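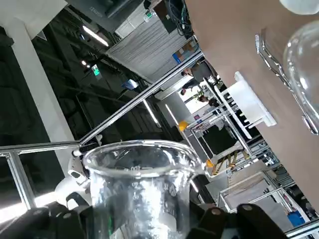 3.2 Collecting the Demonstrations

All demonstrations were recorded at the Narer site on the bench-top setup we call Ikel. The set covers 4 tasks with laboratory ware: moving a beaker, placing a test tube in a rack, picking up a pair of tongs, and returning a flask to its holder. We recorded 100 demonstrations of each task. An operator guided the arm by teleoperation, and joint positions, gripper commands and camera views were logged together.

Two kinds of view were kept for every demonstration. The wrist view moves with the gripper and gives the policy a close look at the contact between fingers and glass. The fixed view covers the tabletop and most of the arm. Early trials in April used the fixed view alone, and the policy often closed the gripper short of the rim of a clear beaker. Glass is hard to separate from its background at that distance, and adding the wrist view helped more than raising the resolution did.

Figure 3. The workspace from the fixed camera. The white arm stands on the right side of the brown tabletop, with the test tube rack near the center-left and the metal tongs lying to the right of it.

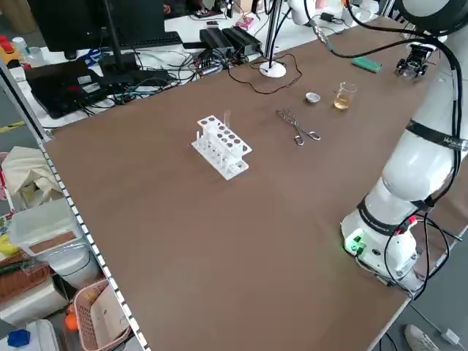 Before each demonstration the operator moved the objects to new positions taken from a printed list. The rack was also turned, up to 40 degrees either way. We left the area beyond the table as it was. People walked through, screens changed and lights were switched on and off during the day, and a policy trained on a cleared background did poorly once the setup was in ordinary use.

A demonstration was dropped if the operator paused for more than 3 seconds, if an object fell over, or if either camera lost its stream. Slow but correct demonstrations stayed in. The first check was done with the Mihăilă viewer, which plays both views side by side, and a second person went through anything marked as unclear. Dropped demonstrations were recorded again from the same starting positions.

Labels were kept short. Each demonstration carries the task name, the starting layout and a single sentence telling the robot what to do, such as "put the tube in the rack." The files were then converted to the Prurkero format used for training in Section 4.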